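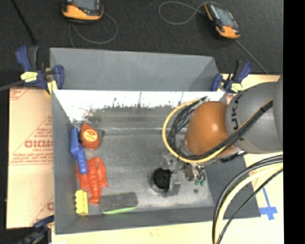 ## Week 7 - Warming up a community choir

Hello again, singers and future choir leaders! If you missed last week, borrow Tumaini's notes, they're far neater than mine.

I run every rehearsal at Brorkolbridge with the same opening: 14 minutes, no sheet music, phones away. I used to skip it when we were short of time before a concert, and we sang flat for the first three songs every single time. So now it stays, even if people come in late and grumpy (me included).

**The order I use**

1. Shoulders and neck, then a big silly yawn.
2. Lip trills on a five-note slide, up by half steps. Stop when the sopranos start giggling.
3. Hum one note in unison. Walk around while you do it and listen to whoever you pass.
4. A round everybody knows. I like something with a daft chorus.
5. One slow chord on "oo," then open it to "ah" - listen for the altos going sharp on the change.

Merike Kairys came up with number three, and I stole it after hearing her group sing at Goltonmont. They were only 36 people in a drafty hall and the tuning was gorgeous!

**A word about basses**

Don't start them too low. Mine love to growl around down there, and then they have nothing left for the upper part of the range. Begin on a comfortable middle note and let them sink later.

**For next time**

Pick one song from the Grīnberga songbook and write a seven-minute warm-up that leads into it. Look at the hardest jump in the melody and build from there. Bring it on paper, please, and be ready to teach it to the rest of us - standing up, no piano.

The August sing-along at Onlow still needs tenors. Come find me after class if that's you.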